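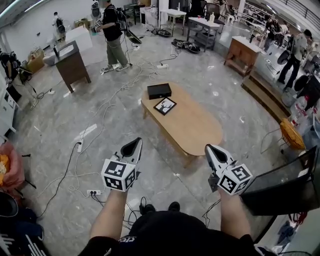 Visita a la nave de Deveck: una parada por los cables

Enero. Crónica de visita, redacción de Tallau

Llegamos a las 16 h, con frío y sin comer. Deveck abre su sala de demostraciones a gente del sector dos veces al año y esta vez tocaba ver pinzas de mano con cubos de marcadores, las que se usan para grabar tareas y enseñárselas luego a un brazo. Mesa de centro ovalada, caja negra con tapa, un cuadrito. Coger, dejar, repetir.

Lo bueno: las pinzas pesan poco, se aprende en un momento. Varias personas trabajando a la vez, algunas con el equipo a la espalda.

Lo malo, el suelo. Cables blancos y negros cruzados por todas partes, regletas en medio del paso. A la media hora, uno de los operadores enganchó un cable con el pie. No se cayó, pero tiró de la regleta y se apagó el receptor Tevow que guarda las tomas. Alarma, todo parado. Más de 60 grabaciones sin cerrar, 8 perdidas del todo segun nos dijeron despues.

Preguntamos por el protocolo. Hay uno, en papel: levantar las manos, soltar la pinza en la mesa, avisar. Se cumplió a medias. Dos personas siguieron andando porque con los cascos no oían el aviso. Eso es lo que más nos preocupó, la verdad, más que los datos.

El responsable de turno lo reconoció sin rodeos. Van a pasar el cableado por canaleta y a poner una luz de parada ademas del pitido. El receptor irá con batería Hladun, ya pedida. Sin fecha.

Reanudaron al rato y vimos el resto de la demo, ya con prisas. Café de máquina, flojo. Para quien vaya a la próxima: zapato cerrado y mirar donde se pisa.

Últimas entradas
- Tevow: primeras pruebas del receptor
- Hladun, baterías para equipos de mochila
- Pasacables y canaletas, qué comprar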